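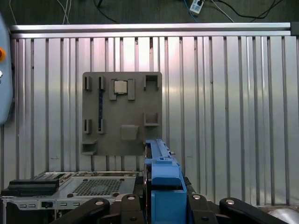 Holding Parts Still: notes for the 2 p.m. slot

Slide 1. Thank Beryl Rudd for the introduction. She will get Nendano wrong. Let it go.

Open with the question: how much of your bench time goes into putting a part down somewhere safe? Pause. Somebody from Kastus will say none. Move on.

Slide 2. The fixture plate. Matte gray, roughly square, about as glamorous as a soap dish. Tabs and slots, a place for each computer part. The CPU sits between two upright tabs. Memory gets the long slot with the paired tabs at either end. Point at the slot. Point again for the back rows.

Slide 3. Early versions. We went through 6 before Soledad stopped sighing at them. Version two held the chip so well that Iñaki had to cut it out. Show the saw marks.

Slide 4. Mounting it upright. Gravity now has an opinion, so the tabs have to do real work. Skip the tolerance table unless asked. If asked, look at Nicanor.

Slide 5. Cables. Every bench talk has a slide on cable management and every bench has cables on the floor. Ours too. Keep this one short.

Questions. Out by 2:40, Toma needs the room.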